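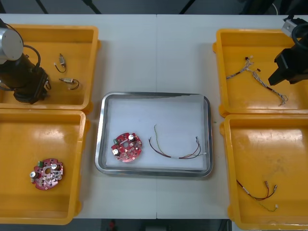
Cell 3, morning, both arms over their top trays. Boards on the left, long harness top right, paper in the middle tray.

October, 7:40 a.m.

Came in to find the cell sulking. Left arm had faulted overnight at its home pose with a joint 6 following error, which the controller describes as "motion deviation" in the tone of a doctor who would like to see you again. Cleared it, jogged it, fine. Cleared it again twenty minutes later. Less fine.

Before I go digging, a note on the layout, as the drawing on the wall is two versions behind and still shows the trays we gave back to Bromwood.

Yellow trays are supply and return. Steel tray is the work position. Left arm owns both left trays, right arm owns both right trays, and they share the steel one by taking turns, enforced by an interlock bit that I trust and a zone check that I trust somewhat more. Paper goes in the steel tray every morning, fresh sheet, flat, corners down. The camera that finds the board does its thresholding against white, and bare stainless gives it a glare spot it is convinced is a capacitor. We lost a whole afternoon to that capacitor in the summer.

Do not line the tray with the graph paper from the stationery drawer. I don't want to discuss it.

8:15

Joint 6 fault, first theory: cable. The black gripper cable on the left arm loops out from the joint and back down along the gripper body, and the loop has been creeping longer every time somebody reroutes it. If it's too long it brushes the tray wall on the way in. If it's too short it pulls at full wrist rotation and the joint has to fight it. There's a happy length, and it was written on a piece of tape that is no longer on the arm.

Ran wrist rotation slowly, end to end, with no part in the fingers. Torque reading is flat until the last few degrees and then climbs. So it's too short, in spite of looking too long. The slack is all below the clip, where it does no good. Above the clip it's tight as a drum.

Moved the clip up one hole. Torque flat all the way across. Ran 21 full rotations at working speed, no fault. Would like to believe this is the end of it. Writing it down in ink so I can be wrong in ink.

8:50

Right arm, while I had the guard open. Checked the wedge finger for play. There's a little, side to side, at the tip. Mounting bracket bolts were snug, so the play is in the finger carrier. Same as last month, no worse. Leaving it. We have one spare carrier and it came out of the Nuststead cell when they scrapped it, so its history is its own business.

Wiped both sets of fingers with alcohol. The left ones came away gray, the right ones came away disgusting. The long braided harness sheds something. Whoever picks up the next batch, look at the sleeve before it goes in the tray.

9:30

Table seam. The two white panels meet just left of the middle of the steel tray, so the tray straddles the joint, which was my idea and I stand by it on the days it works. If the panels are level, the tray sits flat. If one panel drops, the tray rocks, and the board presents itself at a slight tilt, and the left arm picks it up by one edge and carries it along like a waiter with a grudge.

Put the straightedge across. Right panel is low at the front. Shimmed the front right foot with one thin shim and checked again. Good. Checked the tray by pressing each corner in turn: no rock. Tightened the lock nut on the foot, which promptly raised the panel past level, as lock nuts do. Backed it off, took out the shim, put in half of it, tightened. Good again.

Anyone who leans on the right side of this table to read the screen: I know it's you, and so does the straightedge.

10:10

Re-taught the steel tray position for both arms after the leveling. Procedure, for whoever does this when I'm out:

Home both arms. Switch to teach, slow speed.
Fit the pointer in the left gripper. Touch the two back corners of the steel tray, then the front left. Save as TRAY_C_L.
Send left arm home before you touch the right one. The interlock does not run in teach mode. I repeat, it does not run in teach mode.
Same three corners with the right arm. Save as TRAY_C_R.
Compare the two. If they disagree by more than the thickness of the pointer tip, something moved while you were working, and it was probably the tray.
Take the pointer out. Put it back in its foam. Look at the foam and confirm there is a pointer in it.

Yellow trays don't need re-teaching after a table adjustment unless they've been lifted. They were not lifted. I checked the left ones anyway and they were where they should be. The plastic does flex, so a finger pressed into the floor of the tray will give a false low reading; touch off on the rim.

10:45

First run after the re-teach, boards only. Left arm takes the red round board by its outer edge, one finger either side, staying away from the green terminal block. Location comes from the center hole, rotation comes from the two capacitors. The trouble is that the two capacitors sit roughly opposite each other, and from straight above they're both silver circles. Half a turn off and they look much the same to the camera. The terminal block is what settles it. The vision recipe is supposed to look for green as a tie-breaker.

It was not looking for green. Somebody (the change log says me) turned the color check off while testing the harness recipe, and never turned it back on. So for an unknown number of cycles the cell has been placing boards with a fifty-fifty idea of which way round they go. That explains the note from Jemal about "inconsistent orientation at station two," to which I replied, with some confidence, that it could not be us.

Color check back on. Saved as the default this time. Apology drafted, not yet sent.

11:30

Harness recipe. This is the part of the cell that earns its keep and also the part I'd throw in the pond. A board is a board. A harness is a different shape every time you put it down.

Current state by type:

Small ones, top left tray (short dark loop, one connector each). Left arm grips the connector body and ignores the wire. Works well unless the connector is lying with its wire underneath, in which case it grips both and the part hangs crooked. Acceptable for now.

Brown, green and red one, currently in the steel tray. Connectors are all bunched at one end, and the camera merges them into one large white blob against the white paper. Picks by the wire arc instead, partway along, with the right arm. Tried raising the contrast. Tried lowering the contrast. Tried a strip of blue tape under the connector end, which helped a lot and then came up with the part stuck to it. Next attempt: tape under the paper, and see if enough shows through.

Long braided one, top right. Grip near the connector end, lift straight, wait for it to stop swinging, then move. I had the wait too short. The split end was still going back and forth when the arm set off, and it drags over the tray rim. Lengthened the wait. Cycle time gets worse, and I will hear about it.

Red, brown and green-yellow one, bottom right. The white tag is both the best and worst thing about it. It's easy to see, so the recipe uses it to find the part. But the tag can slide or twist on the wire, so finding the tag is no guarantee of finding the ends. Added a second search for the metal tips after the tag is found. If it doesn't see them, it skips and asks for help. It asks for help in a pop-up window behind the main window. Need to fix that too.

1:20 p.m.

Back from lunch. Cell still running. Suspicious, but I'll take it.

Cycle counter reads 544 since the last full service. Grutari's sheet wants wrist grease well after that, so we're inside it, though the left arm has had a hard week and I may do it early while the clip business is fresh in my mind. Grease gun is in the bottom drawer of the tool cart. The cartridge in it is the right kind. The other cartridge, rolling around loose in the same drawer, is for the door hinges. They are the same color because of course they are.

2:05

Fault. Right arm this time. Zone violation over the steel tray, left arm had not finished leaving. Watched it happen: left arm releases the zone bit when it starts its retract, when it should be at the end. That's been in the program since the first version. It never mattered because the right arm was always slower to arrive. I sped up the right arm's approach before lunch to win back the time I gave the long harness. So that's me twice in one day.

Moved the bit to the end of the retract. Put the approach speed back. No contact between the arms, no marks on either gripper. The zone check did its job, and I'm raising it from "somewhat more" to "a good deal more."

3:30

Clean since the change. Joint 6 temperature normal, torque trace saved next to this morning's for comparison.

Still open:
Cable length on left arm, measure it and write it on something better than tape
Update the wall drawing
Pop-up behind the main window
Tape under paper for the connector blob
Finger carrier on the right arm, keep an eye on it
Send the apology to Jemal

Leaving it on boards only overnight, reduced speed, harness recipes disabled.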